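Estação de separação Storard – Manual de instalação e utilização

Secção 4. Preparar o posto e a equipa

Esta secção destina-se a chefes de turno e operadores que vão trabalhar com a Storard pela primeira vez. Antes de continuar, conclua a ligação elétrica (secção 2) e o registo da unidade no programa Zarkura (secção 3).

4.1 O que muda no posto

Com a Storard em serviço, o operador deixa de transferir garrafas, canecas e outros artigos soltos um a um. Passa a ensinar artigos novos, a resolver as recusas e a verificar os tabuleiros de saída. A contagem de fim de turno é feita pelo Zarkura e já não se preenche a folha em papel.

Nota: o posto continua a exigir 2 pessoas durante as primeiras semanas. Uma fica na estação, a outra nos tabuleiros. Não reduza a escala antes de o Zarkura indicar 100 ciclos seguidos sem recusa.

4.2 Ensinar um artigo novo

O ensino é feito com a pinça manual. O operador pega no artigo como o faria normalmente e o sistema regista o movimento.

1. Ligue a pinça manual e aguarde o sinal sonoro.
2. No Zarkura, abra Artigos > Novo e escreva o nome do artigo tal como consta da etiqueta de armazém.
3. Coloque o artigo na mesa, de pé, se a forma o permitir.
4. Aproxime a pinça com os dedos abertos e feche-os devagar até o artigo ficar preso entre os dois.
5. Levante, desloque até ao tabuleiro e pouse. Abra os dedos só depois de o artigo estar apoiado.
6. Repita os passos 3 a 5 até a barra de progresso ficar completa. A maioria dos artigos pede 28 repetições.
7. Prima Guardar. Se sair sem guardar, as repetições perdem-se.

Cuidado: não ponha a mão livre entre os dedos da pinça. Retire anéis e prenda as mangas largas.

Nota: varie a posição do artigo de uma repetição para outra. Um artigo ensinado sempre no mesmo sítio é recusado com frequência quando chega desviado.

4.3 Garrafas e recipientes cilíndricos

As garrafas de alumínio seguram-se pelo corpo, com um dedo de cada lado e o gargalo livre. Não aperte pela rosca. Ensine as garrafas com tampa e sem tampa como artigos separados – o Zarkura não faz essa distinção sozinho.

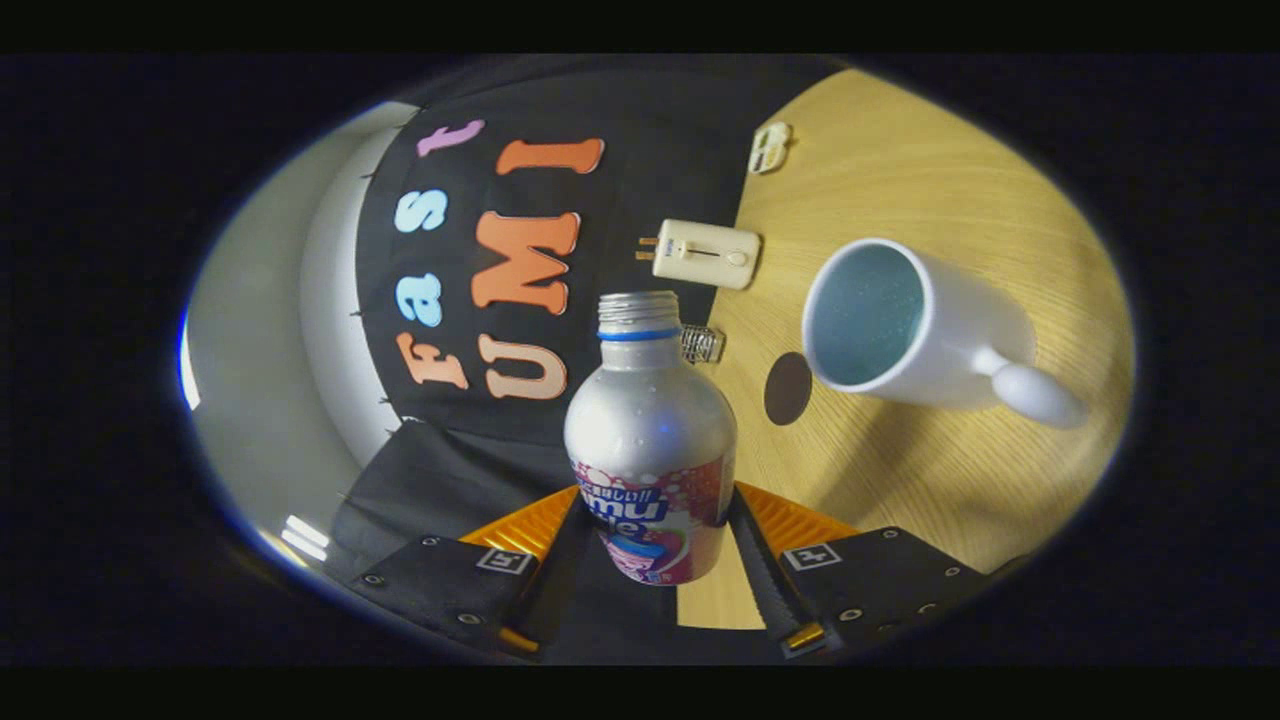

Liem, do turno da noite em Gavirov, pediu que o manual dissesse também quanto tempo isto tira ao resto do trabalho: na primeira semana passou mais horas a ensinar do que a separar, e a meta do turno não tinha sido ajustada. O pedido é justo. Ao planear a entrada em serviço, desconte as horas de ensino da meta e avise a equipa antes do primeiro turno.

4.4 Recusas

1. Quando a luz do posto ficar amarela, espere que a estação pare.
2. Retire o artigo e passe-o à mão para o tabuleiro.
3. Escolha o motivo no ecrã. Se nenhum servir, use Outro e escreva uma linha.
4. Prima Retomar.

O código 1,501 indica que o artigo não consta da lista. Volte ao ponto 4.2.

Nota: as recusas ficam associadas ao artigo e não ao operador. Os relatórios por pessoa vêm desligados de fábrica – mantenha-os assim, salvo acordo escrito com a equipa.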